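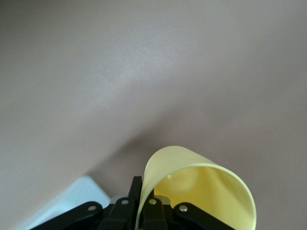 I finished the worktop in the back room in February, and I've now had it long enough to say whether the color was a good idea. The old top was bright white and I was tired of it. White showed every pencil mark, and under the ceiling light it made my eyes hurt by the end of an evening. The new one is a matte mauve-beige with a very faint grain, and the light spreads out on it in a soft gray patch instead of bouncing back at me. Toward the darker side it goes warmer, almost brown. I didn't expect that from the sample card, where it looked like plain putty.

The sample was from Oltard, the paint place out past the Whiteley exit. They had 30 or so cards in the range and I took home four. Two were too pink. One was fine but glossy. I taped the last one to the wall for a couple of weeks, stopped noticing it, and decided that was a good enough sign.

The job itself was slow. I sanded the old top down, filled the dents, sanded again, and then put on three thin coats with a foam roller. The can says to leave it four hours between coats. I left it overnight each time. After the last coat I kept everything off it for 11 days, and for all of that I worked at the kitchen table and had to clear up before every meal. I wouldn't skip the wait, though. I rushed a bookshelf once and the books are still slightly stuck to it.

The other thing I changed was storage. Before this I had jars, and I could never find anything in them without tipping them out. I sort a lot of small stuff in that room: buttons, picture hooks, spare screws, the bits that come in a little bag with every piece of furniture. I bought a set of 23 plastic bins from Tranow, all the same pale blue, in three sizes. The smallest ones are too small for anything but washers. The middle size is the one I use most and I would buy more of those. The biggest went under the bench with the extension cords.

I didn't think about the bins and the top together when I bought them, but the blue is easy to spot against the beige. Dropped screws are too. On the white top the silver ones used to disappear.

A few complaints. The matte finish picks up hand grease near the front edge, where I lean. A damp cloth with a drop of dish soap takes it off, but I do it every week and I never had to with the white. I also missed a spot at the back corner, which I will get to when I open the can again. And the bins came with stick-on labels that don't stick. I've gone back to masking tape and a marker.

Next is the wall above the bench. I have a Rerunero rail that has been in its box since last summer, and I need to find out where the studs are before I hang anything from it. After that I still have the drawer of keys to go through. I don't know what most of them open.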